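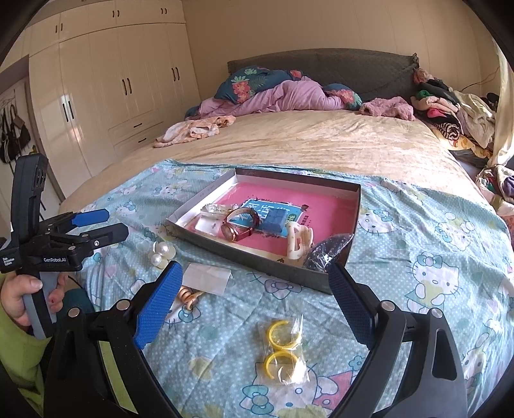

Kobe Stevens reckons the only way to sort small things is to tip the lot out on the bed, because you can't go to sleep until they have been put away. I have tried it at a table and at a desk, and he has a point. A bed is wide, nothing rolls off it, and earrings make no noise when you drop them on a quilt.

This page is part of the Urar bedroom gallery, where we put up the jobs that take an hour and get left for a year. It covers the small accessories: watches, hair clips, earrings, bands and the bits of paper and plastic that come with them. There is one photo so far and the notes go with it. Last updated Mar 1, 2024.

The box
Grey cardboard, open, with a white inner rim and a bright pink insert in the bottom. I like a plain shallow box for this kind of thing. Drawers with dividers look better in a shop, but a box can be carried to the bed and back to the shelf.

The watch
Burgundy leather strap, round rose-gold case. A leather strap is best stored flat or gently curved, and away from anything with teeth. If you don't wear a watch from one June to the next, have the battery taken out.

The claw clip
White, with a speckled pattern. Claw clips are the awkward ones. They take up more room than they should and they catch on mesh, so give them their own corner. Ilse Lindemann keeps hers clipped along the rim of a box, and I may copy her.

The pearl earrings
A pair with large white pearls, out on the quilt in front of the box. Pearls scratch easily, real or not, and want a soft pouch to themselves. Wipe them with a dry cloth before they go away and keep hairspray off them.

The yellow hair bands
Two hoops in a clear plastic bag. Clear bags are fine for bands - you can see the colour without opening anything. I would not use one for leather or pearls over a long stretch.

The mesh pouch
Dark navy, tucked into a front corner of the box. Mesh pouches are handy for things that travel. Ours mostly end up holding spare hair ties and a sewing kit.

Cards, packets and sachets
Every box of accessories has some. Keep a card if it has care instructions or a guarantee on it, and throw the rest out. Folded paper sachets are worth opening before they go in the bin. I once found a spare earring back in one, after buying a pack of 60.

The quilt
Light blue Hello Kitty print with small white polka dots. A patterned cover is harder to sort on than a plain one, and pale items are easy to miss. Run your hand over it at the end, then shake it out over a hard floor and listen.

Duangjai Ongart has asked for a page on necklaces, mainly how to store fine chains so they don't knot. That one will be next. Scarves and belts are already up under Wardrobe, along with the notes on hooks.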